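Handout 6: Notes on the Ladar open day, simulated door and passage tasks 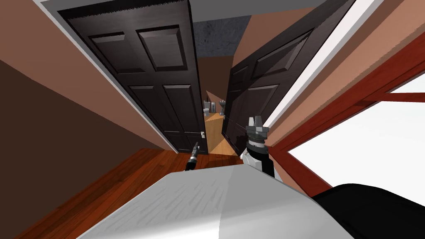 Slavica Golob objected to the word "demonstration" on the visit sheet. In her view a simulated run shows what the controller does with the geometry it is given, and a visit to a simulation room should be written up as a reading of logs. The heading on the sheet has been left alone, but her point applies to every section of these notes, and reports that treat the simulated results as hardware results will be returned.

1. Setting

The open day was held at Ladar's Ceddale site on 4/14/25. The group saw one task family, passage through an interior doorway with a two-gripper robot, run in the Trumine simulator. The rendered house has dark paneled doors, hardwood flooring and a hallway with a bathroom at the far end. The view used in class is tilted steeply, so door edges and trim that are vertical in the model run diagonally on screen. Read angles from the pose log. Do not measure them off the picture.

2. What the task asks for

The robot starts with both grippers in front of the body. A door may be closed, partly open or fully open at the start. The planner must decide whether contact with the door is needed at all. If it is, one gripper is assigned to the handle or the door edge and the other is kept clear of the swing.

Assignment is by reach cost, computed separately for each arm. Ties go to the arm on the hinge side. Stojan Popescu, who led the session, noted that this rule is inherited from an older planner and has never been tested against the alternative.

3. Contact model

The simulator treats each door as a rigid panel on a single hinge with damping. Handle and panel are separate collision bodies. The raised panels on the door face are modeled in the visual mesh only; the collision mesh is flat. A fingertip can therefore look sunk into a panel border or held slightly off it with no error in the log.

Contact is solved at 400 steps per second. The policy runs slower and holds its last command between updates.

4. Figures given at the session

Episodes in the evaluation set: 2000
Distinct house layouts: 80
Episodes stopped by the joint torque limit: 41

The torque stops were not broken down by door state. We asked for the breakdown and were told it would be added to the October release of the logs. Until then, do not attribute them to handle contact in your reports.

5. Georgiev margin

The planner keeps a clearance value around the whole robot, called the Georgiev margin in the Ladar documents. It is the smallest distance between any robot link and any static or moving body, with moving bodies inflated by their predicted travel over the next command interval. Two doors standing open on either side of a passage both count as moving bodies. The usable width is then less than the visible gap, and a passage that looks wide enough may be rejected.

The margin is computed on links, including the wrist and forearm. Several of last year's reports computed it on the fingers alone and got values that were too large.

6. For the report

Take one episode from the shared folder. Plot the margin against time and mark each change of arm assignment. State which bodies set the minimum at each mark. Give the door angle in radians from the hinge joint log.

Two pages, plots included. Episodes with a torque stop may be used, but say so in the first paragraph.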